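Zesell Hand-Held Gripper Kit
Research equipment > Demonstration capture > Hand-held

In stock. Ships Tuesday.

The Zesell is a two-finger gripper you carry around by hand, with a camera looking out between the fingers. You do the chore, it records the chore, and a policy trained on the recordings does the chore on an arm later. Clean tables are the house specialty. Delphine Zamora's wiping study used 534 demonstrations from one kit and two tired wrists.

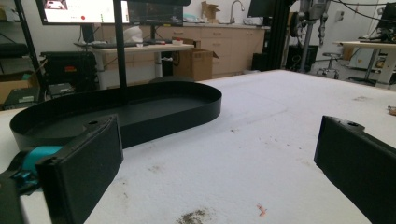
Coverage is the hard part of wiping. A policy that only ever sees one big crumb learns to chase one big crumb and leave the rest for the humans. Zamora's method scores each stroke by how much of the surface still looks dirty, so the starting mess matters: a fuzzy gray-brown smudge near the front, fainter grime farther back and dark specks all over make a better first view than any tidy test pattern. The padded finger faces stay in view on both sides, which gives the model a fixed reference for where its own hand is.

Trained on 200 demonstrations, the policy tended to miss the far patches. At 394 it went looking for them – slowly, and with the air of someone being paid by the hour.

In the box: gripper, camera mount, spare finger pads, hex key (you will lose it).
Weight: 964 g without camera
Recording: up to 90 minutes per charge
Arm adapter: Kasprzak flange, sold separately

Questions about the dataset format go to Leilani Sorensen.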